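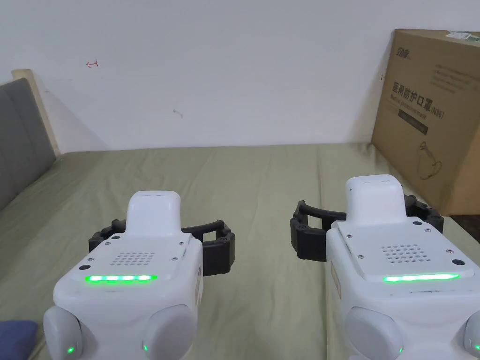
One email to the site said our page of quotes on failure was very moving, and did we know that half of it came from greeting cards. Start with that. Read it slowly. Wait for the laugh, and if Corinham doesn't laugh, carry on as if it had.

Hello, thanks, glad to be at the Koster, where's the water.

What I did: went through 213 quotations on Gistgate, all credited to singers and songwriters, and tried to find where each one was first said or printed. Interview, liner notes, stage patter on a live record, anything. Took me 7 months. I had planned on a long weekend.

SLIDE 2
How a quote gets its famous owner. Somebody writes a decent line. It gets passed around without a name. A line without a name looks underdressed, so somebody lends it one. Country singers get the ones about trains and regret. Jazz players get anything about silence. Poets get the rest, dead ones preferred, as they don't write in.

(Do the bit about the mug here. Keep it short this time. In Prornwood it ran longer than the mug deserved.)

SLIDE 3
Lyrics versus remarks. A lyric is sung by a character, and the character may be a murderer. Put it on a sunset and it becomes the singer's personal advice to you. Read the two lyrics aloud, don't sing them. Do not sing them.

Also: cover versions. The person who made the song famous gets credit for words written by someone else, who got a check and perhaps a fruit basket.
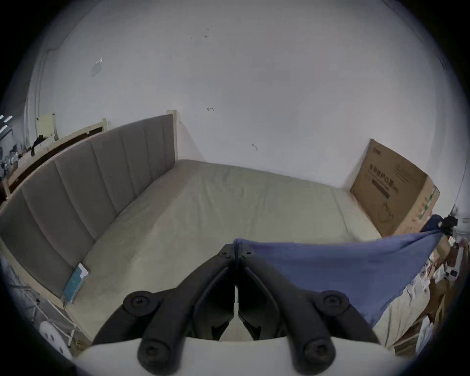
How do you check a quotation if you have only a few minutes? Search for the oddest phrase in it, sort by oldest, and look for a publication with a date and a page number.

If the oldest result is another list of quotes, you have found a cousin. Keep going or give up, both are respectable, but don't write "source" next to it.

SLIDE 4
The paraphrase problem. Interviewer asks a long, thoughtful question. Singer says "I guess." Years later the question is on a poster with the singer's name under it. I found 9 of these. Show 2, the others need too much setting up.

SLIDE 5
What we do now on Gistgate: every quote carries a line saying where it was found. Where we couldn't find it, the line says so. Visits went down a bit — people like a confident page — and the emails got longer.

Questions until the bar opens. Someone will ask for my own favorite quote. Give the one about mailing the rent. Say it's unattributed.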